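Lista de comprobación — visita a Drudance, demostración del brazo de cocina (simulación)
30 de junio de 2018
Revisa: Ruiz-Ortega, prevención. Presenta: Rupert Pichler.

## 1. Antes de empezar

- [x] Registro de visitantes firmado
- [x] Aviso de que lo mostrado es simulado. Lo dijeron de pasada y con el café en la mano.
- [ ] Evaluación de riesgos del brazo físico. «En preparación». Ya lo estaba en diciembre.
- [ ] Parada de emergencia. El programa tiene un botón de pausa; no lo doy por equivalente.

## 2. Tarea sobre la tabla de cortar

- [x] Pinza orientada hacia abajo, sobre la tabla
- [ ] Fuerza de cierre documentada. Pichler habla de 17 newtons, sin hoja de ensayo.
- [ ] Distancia mínima a una persona. En el modelo no hay ninguna persona, así que pregunté cómo se calcula. Quedan en mandarlo.

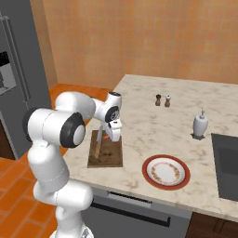 Sigo sin ver de dónde sale la cifra de 3373 ciclos sin fallo que figura en el folleto. Si son todos simulados — y eso entendí — debería ponerlo al lado del número, en el mismo tamaño de letra.

## 3. Cajones y tiradores

- [x] Cajón abierto con el brazo al lado
- [ ] Riesgo de atrapamiento entre pinza y frente del cajón. Sin analizar.
- [ ] Comportamiento con un cajón atascado. Pedí verlo y no estaba en el programa de la visita.
- [ ] Limpieza de la pinza entre tareas. Pendiente.
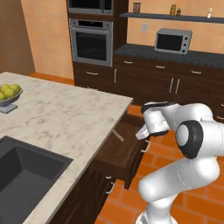

Vidar Backlund opina que pido a una demostración lo que se pide a una instalación, y que los atrapamientos se estudiarán con el brazo montado en Puria. Acepto el matiz, pero el folleto ya ofrece fecha de entrega.

## 4. Resultado

No apto para autorizar pruebas con público. Segunda visita cuando lleguen la hoja de ensayo y el análisis del punto 3.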